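Home | News | Community | Garden | Contact

Spring bulb sale returns to Erkville

2019-02-21
By Tharindu Mondal

Print this page | E-mail this story

After a long gray stretch that had many of us wondering if we would ever see our lawns again, the Erkville Garden Club is bringing back its spring flower sale, and what a welcome thing that is! Members potted up 863 bulbs in November, tulips mostly, and they have been minding them in the old Mamik greenhouse ever since.
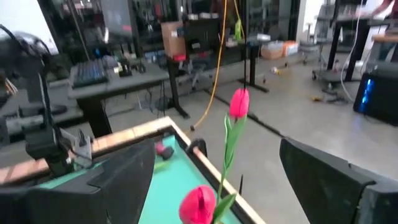

Pots are $9 apiece, the same as last year, and the money goes toward new benches along the Lurkiswood path, where so many folks like to stop and catch their breath (this reporter included). Last spring's sale brought in $3,704, enough to fix up the gate and plant 20 young lindens beside it.

Anyone with a spare hour and a strong back is warmly invited to help carry trays on opening morning. Coffee will be on by eight.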